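カテゴリー:お知らせ > 施設・設備

Endell情報学習センター、旧型ワークステーションの再整備事業を開始 初年度は36台を対象に

2022年6月4日

Endell情報学習センターは、施設内で使用を終えたデスクトップ型ワークステーションを点検・清掃し、地域の学習団体に貸し出す再整備事業を開始したと発表した。初年度の対象は36台で、作業は同センター1階の工作室において進められる。整備を終えた機体の貸出受付は7月に始まる予定である。

対象となるのは、同センターの製図実習室および映像編集室で使用されてきた機体である。両室の設備は昨年度末に更新され、旧機体は倉庫に保管されていた。同センターが保管品の状態を調べたところ、記憶装置の交換と内部の清掃を行えば、文書作成や初歩のプログラミング学習に支障なく使用できるものが相当数含まれていることが判明したという。従来、更新後の機体は一括して処分業者に引き渡されてきたが、今回の調査結果を受け、方針を改めた。

事業の実務は、機器保守を手がける株式会社Gallixが受託した。同社の技術担当者が工作室に常駐し、受講生の実習を兼ねて作業を指導する。実習は1回につき8人を定員とし、4回を一つの課程として構成される。初回は筐体の開放と内部の確認、第2回は清掃、第3回は部品の着脱と配線、最終回は動作試験と記録の作成に充てられる。

初回の課程では、まず筐体の側面を開き、基板、電源配線、拡張スロットの位置関係を確認する。対象機の拡張スロット部は、背面側に並ぶ青い樹脂製の留め具に加え、金属製のブラケットがねじで固定される構造となっている。受講生は留め具の形状と向きを確かめたうえで、指導員の立ち会いのもとに取り外しの手順を学ぶ。基板上には従来型のPCIスロットとPCI Expressスロットが併存しており、両者の見分け方も初回の学習項目に含まれる。
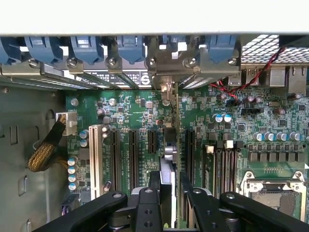
筐体を開いたワークステーションの内部。背面側に青い留め具が並び、緑色の基板に白と黒の拡張スロットが配置されている。

同センターによれば、清掃の工程で特に重視されるのは、通気用の格子と拡張スロットの周辺である。いずれも埃が滞留しやすく、放置した場合には冷却性能の低下や接触不良を招くおそれがある。格子は内側と外側の双方から刷毛をかけ、スロットには帯電防止仕様の器具のみを使用する。基板への水分を含む洗浄剤の使用は認められていない。

電源配線の取り扱いについても、統一した基準が定められた。基板に接続された太い配線は、コネクターの爪を確実に解除してから引き抜くものとし、線材そのものを引くことは禁止される。細い撚り線については、取り外す前に接続先のピンの位置を記録用紙に書き写し、復旧時に別の受講生が照合する。同センターは「配線の誤接続は動作試験の段階で初めて判明することが多く、再作業に長い時間を要する。記録と照合を徹底することにより、これを未然に防ぎたい」としている。

電解コンデンサーの点検は、Gallixの担当者が全台について行う。頂部の膨らみ、液漏れの跡、脚部の変色の有無を目視で確認し、異常が認められた基板は再整備の対象から除外したうえで、部品取り用として別に保管する。基板上の部品のはんだ付けを伴う修理は、安全管理上の理由から本事業では実施しない。

点検の結果は、Jolusと名付けられた管理台帳に登録される。台帳には機体ごとの整理番号、搭載部品、清掃日、動作試験の結果、貸出先が記載され、貸出期間中の不具合もあわせて記録される。同センターはすでに、倉庫内の予備部品1,138点の登録を終えた。内訳にはメモリー、拡張カード、スロットの留め具、ブラケット、ねじ類が含まれる。留め具は長年の使用により割れることがあるため、部品取り用の機体から回収したものも予備として登録の対象とした。

記憶装置については、貸出の前に全数を新品に交換する。取り外した旧記憶装置は、施錠された保管庫に収めた後、Gallixが破壊処理を行い、証明書を同センターに提出する。同センターは、過去の利用者の作品データや個人情報が外部に流出することのないよう、取り外しから処理完了までの全工程を二人一組で行うと説明している。

貸出の対象は、同センターに登録のある学習団体および近隣の公共施設である。貸出期間は原則として1年とし、更新を妨げない。機体の運搬は借受団体の負担となるが、設置時の初期設定については同センターの職員が支援する。最初の貸出先には、隣接地区で学習支援を行う「Rai学習広場」が内定しており、同団体は中学生を対象とした表計算および図形作成の講座に使用する計画である。

なお、作業期間中、工作室の一般利用は午後の時間帯に限られる。工具の貸出窓口は通常どおり開設されるが、静電気対策用の手首バンドと精密ドライバーについては実習用に確保するため、当面の間、館外への持ち出しを停止する。

受講の申し込みは、同センター1階の総合窓口で受け付ける。対象は16歳以上で、機器の分解に関する経験は問わない。受講料は無料であるが、教材費は各自の負担となる。申込者が定員を超えた場合は抽選とし、結果は全員に書面で通知される。実習当日は、袖口の締まった綿素材の衣服を着用し、指輪および腕時計を外して参加するよう、同センターは呼びかけている。

読者のコメント(4件)

製図ファン
実習室でこの世代の機体を使っていました。重いですが中が広く、手を入れやすい印象があります。捨てられずに使われるのはうれしいことです。

みどりの窓辺
教材費がいくらになるのか、記事に書いていただけると助かります。窓口に電話すれば教えてもらえるのでしょうか。

k_tanuki
青い留め具、うちの古い機体でも一つ割れて困ったことがあります。予備を登録しておくのは良い判断だと思います。部品だけの譲渡もあるとありがたいのですが。

匿名希望
平日の昼間は仕事があるので、夜間の課程も検討をお願いしたいです。工作室の利用が午後だけになる件は、館内にも掲示してください。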